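Open Afternoon at Cumholm, or How I Came to Read an Incident Log

The invitation from Cumholm promised "a relaxed look at how we teach robots everyday tasks." It did not mention the safety briefing, which lasted longer than the lunch. Anca Enache gave it, standing by the door with her coat on, and she began with what went wrong in March.

In March the arm they call Brellisach was handed a policy trained on 2,169 demonstrations, every one of them done by people. It was asked to pick up a block and put it down again. It picked up the block. Then it kept pressing on the way down, through the place where its software believed the table was, until the wrist joint gave up with a noise Anca described as "a walnut, but expensive." Repairs took 40 days.

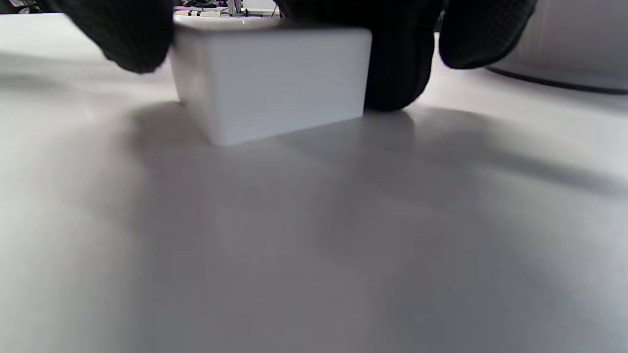
Block handling at table level, Cumholm. Three black fingers, one white block.

The culprit was a calibration offset of 3 millimeters. Somebody had swapped a fingertip for a thicker one and hadn't told the software, and 198 of the demonstrations had been recorded afterward with the table sitting slightly lower than the actual table. I asked Dorin Crăciun, who wrote the report, whether the arm had an emergency stop. It did. It was a very good one, and it was behind a cupboard door.

The stop button now lives on the front of the bench and the cupboard has lost its door altogether. Dorin showed us both with the air of a man showing you where he buried the dog.

After that we were let loose on the demonstrations themselves, which are slower and homelier than I had pictured. Most of it is kitchen work and tidying up. You put on the gloves, strap a controller to the back of each hand, and do a chore while the system writes down where your hands went.
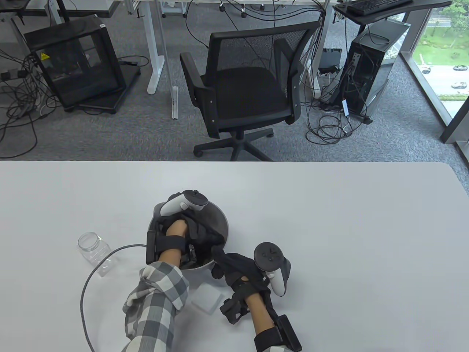

Floarea Sandu runs the checks that came out of the March business, and she has a form for it. Before each session the operator touches a fingertip to the table at several marked points, and if the numbers disagree with yesterday's, recording stops and a person goes looking for the reason. She rejected two sessions the morning we came. One operator had tightened a wrist strap after calibrating. The other had calibrated beautifully, on the wrong table.

I was allowed a go and failed the touch check on my first try, apparently by leaning. Hamish Swanson, a fellow visitor from Achari, passed right away and was unbearable about it over coffee.

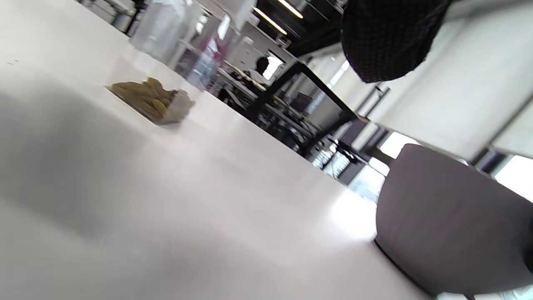

What I wanted to know was whether any of this would have caught the walnut. Floarea thinks so. Dorin thinks it would have caught that particular walnut. He is more worried about the force limit, which in March was set high enough to be decorative. It has been lowered, and the arm now quits at the slightest resistance, including once from a paper napkin. They are looking for a number in between.

Brellisach itself we saw only through an office door, powered down, with a tag on it signed by Iulian Stanciu. Nothing runs until he takes the tag off, and he was at lunch.

The next open afternoon is at Stititz. Wear short sleeves, read the briefing sheet, and eat first.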